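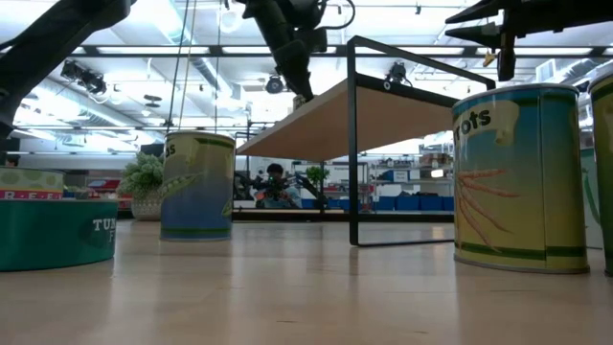
Figure 2. Canned foods on a wooden tabletop, including a can of carrots with a mostly yellow label.

3.2 Household storage of shelf-stable foods

Participating households in Nolley and Jitlow kept a written record of all canned and dried foods brought into the home during October. Each household was given a blank ledger and asked to enter the item, the place of purchase, and the date on which it was opened. Items received from relatives or from a food pantry were entered in the same way and marked with a letter. Of the 200 ledgers handed out, 10 were returned without entries and were left out of the analysis.

Canned vegetables were the most common class of item in both towns. Households with a separate pantry tended to buy them by the case and to open them in the order of purchase. Households that stored food in kitchen cabinets bought single cans more often, and their ledgers show longer gaps between purchase and use. Similar gaps were noted by Spahić and Shehu in their earlier study of rural kitchens, although that work did not separate vegetables from soups.

Coding of the ledgers was carried out by two readers working apart. Where the readers disagreed, the entry was reviewed by a third. Entries that gave only a general term, such as "cans" or "vegetables," were kept in the household totals but were not assigned to a food class. Dried beans and rice are treated in Section 3.3.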